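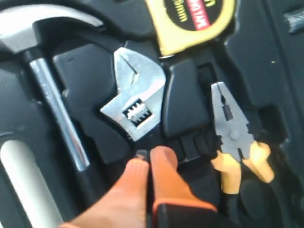 Household Repair for Skeptics
Session 3 handout: The molded tool case, and whether you should own one

Read this before Friday. Bring the case you already have at home, if you have one, with everything in it that is still in it.

Last session I asked the group why they bought their first tool set. Most of the answers came down to the case. It closes, it has a handle, every tool has a place, and it looks like the sort of thing a capable person keeps in a closet. I have no quarrel with any of that. My quarrel is with the idea that a shaped hole in black plastic tells you anything about the tool sitting in it.

What the molding is good for

A fitted recess does one job very well. It shows you what is missing. Open the lid at the end of a job and an empty hammer cradle is hard to overlook, where a hammer missing from a canvas bag can stay missing until spring. If you lend tools to neighbors, this alone may be worth the price.

It also keeps hard things from knocking against each other in the car. Fine. A rag does that too.

What the molding is bad for

It fits the tools it came with and usually no others. When the hammer wears out or you find a better one, the new one will probably not go in the groove, and then you own a case with a hole in it and a hammer on a nail. Khang Đàm, who ran this course before me, kept a Stikham case for years with the lid held shut by a strap, all because of one replacement pair of pliers. His notes call it "the tyranny of the tray." I think he was too kind to it.

It also takes up room. Weigh the contents against the shelf they occupy and ask what you would put there instead.

And it pads the count. The Orngate catalog we passed around lists a set of 277 pieces. Go through the list with a pencil. Bits, sockets, and small fasteners make up nearly all of it. A person who has the big case still has one hammer.

The three tools to judge a set by

Skip the bits. Look hard at the adjustable wrench, the hammer, and the tape measure, in that order.

Adjustable wrench. Most cheap sets give themselves away here. Turn the knurled screw with your thumb, all the way open and all the way back. It should move without catching. Then close the jaws on a nut and try to rock the movable jaw. A little play is normal, and every adjustable wrench has some. If the jaw tips enough that you can see it go, it will round off the corners of the nut, and you will blame the nut. When you use it, pull so that the load falls mainly on the fixed jaw, and snug the screw up again each time you reposition. Shiny plating means nothing either way.

Hammer. Hold it at the end, where you are supposed to hold it, and swing it a few times at nothing. Check for any movement between head and handle. Look at the claw from the side: the slot should narrow enough to grip a thin nail. Many don't. A metal shaft won't split the way a wooden one can, but people talk about this as if wooden handles were exploding all over Vandport. They last a long time if they are kept dry.

Tape measure. The hook at the end is supposed to slide slightly. Every term somebody tries to fix this with glue. The slide makes up for the thickness of the hook, so that an inside measurement and an outside measurement agree. Test it: measure the same board by hooking and by butting, and compare. Then pull the tape out, lock it, and see whether the lock holds. If the tape is marked only in metric, decide now whether you will really work in metric or will be converting on the back of an envelope. I have seen 1405 millimeters turn into the wrong number of inches more than once, and the shelf was cut to the wrong number.

On the Tăng test

Some of you will have read the Tăng method of rating sets, which gives up to 70 points for "organization and presentation." I would give it none. A tool is organized when you can find it. Presentation is for the store.

For discussion

Go through your own case and take out anything you have not touched since March. Put it in a separate box. Then look at what remains and write down how many of those tools would fit in one drawer.

Anyone who wants to defend the molded case is welcome to do it at the start of the session — five minutes, with your case open on the bench. I have been talked around before, on cordless drills, and it could happen again.

Bring also: one nut and bolt you have failed to loosen, a short piece of scrap board, and a pencil. Safety glasses are in the cabinet by the door. Please put them back in it.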